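Two Weeks With the Golob Prato

2 min read

I'd been promised a small wagon with big manners, and after 982 miles I'm pretty much sold. 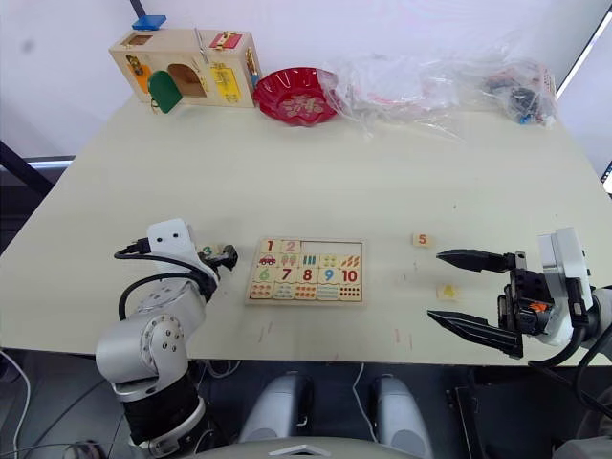

The seats are lovely (my back usually quits by Dornville, and this time it didn't!) and at 75 mph the cabin stays quiet enough for a podcast. I'm less keen on the Skikis touchscreen, which buries the fan speed two menus deep. Still, I got 20 extra miles out of every tank compared with my old hatchback, and I'd happily take it for July.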